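Robots That Help Doctors Sew

When a doctor has to close a cut inside someone's body, the job is a lot like sewing a button. There is a needle, there is thread, and there are stitches that must be pulled just tight enough. The needle is curved like a hook, so it can go in on one side of the cut and come up on the other.

For a long time, surgeons did this only with their own hands and hand-held tools. Now many of them use a robot. At Mollah Hospital, Dr. Dagný Vestergaard has worked with one for 15 years.

What does the robot do?

The robot has long, thin arms. Each arm ends in a tiny tool. Dr. Vestergaard sits in a chair a few steps from the patient and looks into a screen. When she moves her fingers, the tools move too. If she moves her hand a long way, the tool moves only a little. That helps her make very small stitches.

The robot does not decide what to do. It copies her. At a training lab called Lesovora, engineers are working on the next step. They want the robot to do one small part by itself, such as pulling the thread through, while a surgeon watches and can stop it at any time.

How do the jobs change?

Dr. Vestergaard used to stand and bend over the table for hours. Her back and neck hurt at the end of the day. Now she sits. She says she misses one thing. With her own hands she could feel how hard she was pulling. Her robot does not let her feel that, so she had to learn to judge it with her eyes.

The nurses have new work as well. They set up the arms, cover them with clean plastic, and change the tools when the surgeon asks. Two nurses stay beside the patient the whole time. There is also a technician who checks the machine at six in the morning, before the first patient comes in.

Learning to stitch again

Even a surgeon who has sewn thousands of stitches by hand has to practice with the robot. New doctors at Lesovora do 155 practice stitches before they move on to harder tasks.
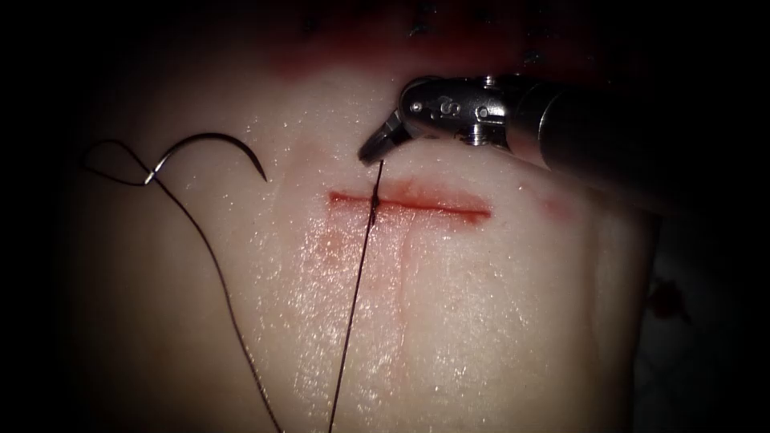

The hardest part for most of them is the thread. It is thin, it slides, and it gets into loops. The tool has narrow jaws that open and close, and the doctor uses them to hold the needle or the thread. Grab the thread too roughly and it can fray. Pull too hard and the stitch can tear through.

Some people who work in hospitals worry that robots will take their jobs. Dr. Vestergaard's hospital has the same number of nurses in the operating room as it had before. What they do all day is different, and they had to go to classes to learn it. Some liked that, and a few asked to move to other parts of the hospital.

Words to know

Surgeon: a doctor who does operations.
Suture: a stitch used to close a cut, or the thread used to make it.
Technician: a person who takes care of machines.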